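Looking after an asphalt path

Edges fail first. Grass roots work under the surface, soil holds moisture there, and the unsupported margin crumbles. Cut the verge back twice a year, in February and again in late summer. 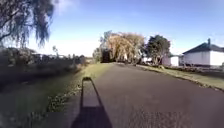
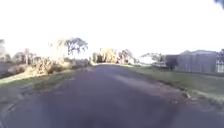
Asphalt with grass growing alongside.

How soon can a filled crack be walked on?
Leave cold-pour filler for 16 hours in dry weather. Double that if the night temperature drops below 8 degrees.

Brush cracks out before filling and remove all roots. Fill anything deeper than 2 cm in two layers, letting the first set. Jollholm filler skins over quickly, so cut the nozzle small.

Sarla Bansal, Apr 28, 2024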